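Do folding boards really save any time on T-shirts?

Rhona Purves
I keep seeing plastic folding boards sold as a cure for messy drawers. The one I looked at claims up to 4 times faster. Faster than who? I lay the shirt flat, sides in, bottom up, done. Has anyone stuck with one past November?

Magbanua
I doubt the claim too. The slow part is getting the shirt flat, and a board won't do that for you. If a sleeve is bunched up you still have to pull it out first.

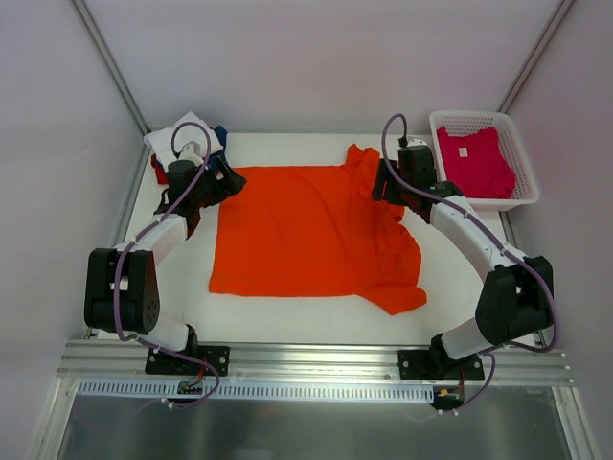
Does it matter if the shirt goes face down?
Face down puts the front on the outside when you finish, so you can see the print in the drawer. For plain shirts I don't bother.

Brulton
get the board, my wife loves hers

Javport
Had one, gave it away. Neat stacks, sure - but they fell over as soon as somebody pulled from the middle.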